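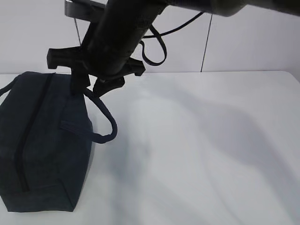

A diplomatic bag, also called a diplomatic pouch, is any package that a government uses to send official papers and articles to or from its missions abroad, and that the receiving country has agreed not to open or hold. The modern rule is set out in Article 27 of the Vienna Convention on Diplomatic Relations of 1961. Despite the name, the bag need not be a bag. Envelopes, crates and shipping containers have all been sent under the same protection. The treaty sets no color, fabric or shape, so a dark navy bag like the one shown under the black gripper could travel as diplomatic mail if it carried the proper outside markings, and without them it would be ordinary luggage. Supporters of the system treat this looseness as a practical convenience. It also means that the protection depends almost entirely on what the sender says about the contents.

Legal status

Under Article 27, the packages that make up the bag must bear visible external marks of their character and may contain only diplomatic documents or articles intended for official use. The bag "shall not be opened or detained." The two rules sit awkwardly together. The first limits what may go inside, and the second removes the most obvious way of checking.

The Vienna Convention on Consular Relations of 1963 is a little stricter about consular bags. If authorities have serious reason to believe that a consular bag holds something it should not, they may ask that it be opened in their presence by a representative of the sending state. If the request is refused, the bag goes back where it came from. No such procedure appears in the 1961 text, although a number of states entered reservations on the point when they joined.

Whether scanning counts as opening has never been settled. Some governments hold that an X-ray leaves the bag closed and is therefore allowed. Others answer that a scan can expose confidential material and defeats the purpose of the rule. The treaty does not mention scanning at all, and both camps claim its wording for themselves.

Size and weight

The convention gives no upper limit for either. Bilateral arrangements sometimes do, but they are seldom published, and claims about what is customary should be read with care. A figure of 30 kilograms per item is repeated in several older handbooks. Bernadette Brannigan, who tried to trace it for her study of courier practice, found that the handbooks cited one another and that none cited an agreement.

Claims of abuse

Stories of misuse are popular and uneven in quality. A few are well documented. In 1964 a drugged man was found in a trunk at the Rome airport, addressed as diplomatic mail to Cairo. In 1984 the former Nigerian minister Umaru Dikko was discovered in a crate at Stansted Airport in England. That crate had not been properly marked as a diplomatic bag, and customs officers were able to open it. The Dikko case is often described as an abuse of the bag, which is generous to the people who failed to label it.

Other accounts rest on much less. The so-called Ondik shipment, said to have carried 100 unregistered radio sets through the port of Hitudberg, is usually traced to a memoir by Oldřich Bartoš. Bartoš was not at the port and did not name his source. Yiğit Coşkun has pointed out that the memoir gives the number of crates as 3 in one chapter and 5 in another. Later writers have generally picked one and moved on. No customs record of the shipment has been produced.

It is also hard to say how common abuse is. Bags are not inspected, so the known cases come from accidents, tips and poor paperwork. Writers who call misuse rare and writers who call it routine are working from the same small pile of incidents.

Attempts at reform

The International Law Commission adopted draft articles on the diplomatic courier and the diplomatic bag in 1989. The draft tried to bring the existing rules into one text and to address electronic examination. Governments disagreed over it, and it did not become a treaty.

Proposals since then have tended to favor technical fixes such as numbered seals and tracking tags. Verna Benavides, in a paper revised in February 2025, argues that a shared seal register would deter casual misuse. Her case would be stronger if it explained why a government willing to misdeclare a bag would be troubled by putting a numbered seal on it. Ezekiel Castellanos raised much the same objection in his review, and added that a register would tell every participant how much mail the others were sending.

See also

Diplomatic courier
Consular bag
Inviolability of mission archives
Persona non grata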